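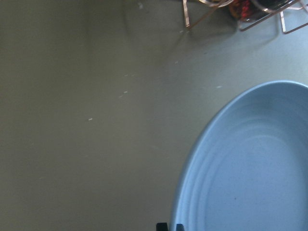 3/25/21

So I've finally given in and started making my own marmalade, about a month after everyone sensible had finished (the Seville oranges had gone from the shop in Redley, so it's grapefruit and lemon this year). Tegwen swears by soaking the peel overnight and I'm very glad I listened, even if the kitchen smelt like floor cleaner until lunch!

The recipe wanted 300 grams of sugar more than I had, so I just left it out. It's a bit sharp, but on hot toast with loads of butter I think I like it better. Hefin had two slices and then asked if there was any jam, the cheek. I've got 5 jars in the cupboard and one's going to Shirin on Saturday, if it ever sets.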